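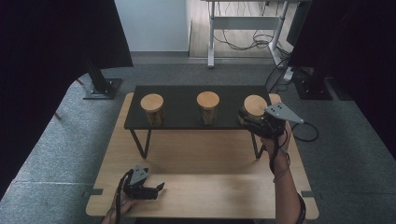

Three amber jars, wooden lids on, along the little black table.

The jars have landed

Regular readers will remember that in August we asked what the tea corner at Flarkham needed most. The replies were passionate and covered the kettle, the state of the teaspoons, the moral character of whoever finishes the milk, and, in one case, the car park. Somewhere in all that a modest majority asked for proper jars, and proper jars are what you now have.

They are from Womard, who do a plain range in brown glass with a flat wooden lid, and the set of three came to 998 pence including postage. We mention the price because we have already been asked whether this was "the biscuit money". It was not. The biscuit money is untouched and stands at 1437 pence, a sum that will be fiercely argued over in the new year.

From left to right the plan is tea, coffee, sugar. We did look into labels. Pludico will engrave a lid for 249 pence a letter, and at that rate "sugar" alone would cost more than the jars. So it is left to right, please, and if you pick one up, kindly put it back where it was. Anyone approaching from the window side will need to think it through in reverse. The glass is brown enough that peering at it from across the room won't settle much, so lift the lid before you commit.

The small black table is the one that used to hold the Xiao printer, may it rest in the cupboard. On top of the big table it brings the jars up to a more civilised height and leaves space underneath, which will be full of leaflets by Easter. It has thin legs. Please do not lean on it while telling a long story.

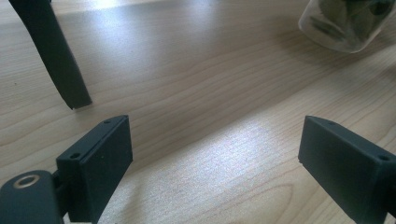 The big table's top in the sun, with plenty of grain on show.

While the subject is tables, a word about the pale one underneath. It is a handsome thing when the light gets on it, with an arch in the grain that people have compared to a hill, a rainbow and a badly cut onion. We would like to keep it that way. Mugs go on coasters. There are 30 coasters in the drawer, bought after the last appeal of this kind, and most are still in their wrapping. A folded newsletter also does the job and is, we suspect, what happens to most copies anyway.

Spills want a soft damp cloth and then a dry one. The green scourer is for pans and should stay by the sink with the other rough characters.

Refills are kept on the shelf over the fridge. If you empty a jar, fill it. If you find one with a single teabag in the bottom, you are dealing with somebody who knows the rules very well, and you have our sympathy.

Suggestions for the teaspoons are still being accepted, in the box by the door.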